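Opinion > Automation > Teaching by Hand
Filed under: Viewpoint, Robots at Work

Zinia is right to pay its operators for demonstration work. A robot guided by remote control learns the habits of the person guiding it - hesitation included. Its site at Lokolness recorded 168 runs last quarter, and the careful ones deserve more weight than the quick ones. 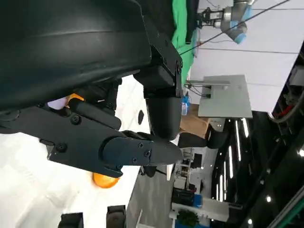
Should a poor run be deleted? Keep it, mark it as poor, and leave it out of training until a second operator has reviewed it.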